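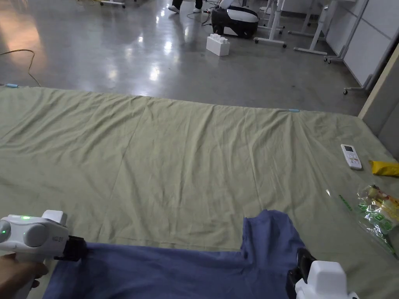
Figure 1. Blue cloth with the upper right part raised, on the green work sheet.

3.2 Folding surface

Our project compared ways of folding laundry on a flat surface at floor level. We used a large olive-green sheet as the work area. Zuzana Polák suggested green so that the edges of a blue garment would be easy to pick out. Light blue tape marks two spots along the far edge.

The sheet wrinkled a lot during the October sessions in room 2111. We smoothed it between folds, but some creases stayed and we stopped trying to remove them. Small items, including a white remote control, were left on the right side and kept out of the folding area. 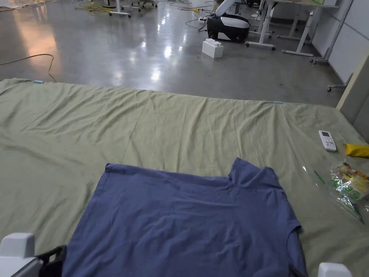

Figure 2. Blue T-shirt laid flat, collar at the far side.

3.3 Starting position

Each T-shirt trial began with the shirt flat and the collar pointing away from the person folding. Kazimír Jurčo wrote down the time for each of the 10 trials. Sleeves were the main problem. A bunched sleeve gave a lump in the finished fold, and two trials had to be repeated. The times are in Appendix B.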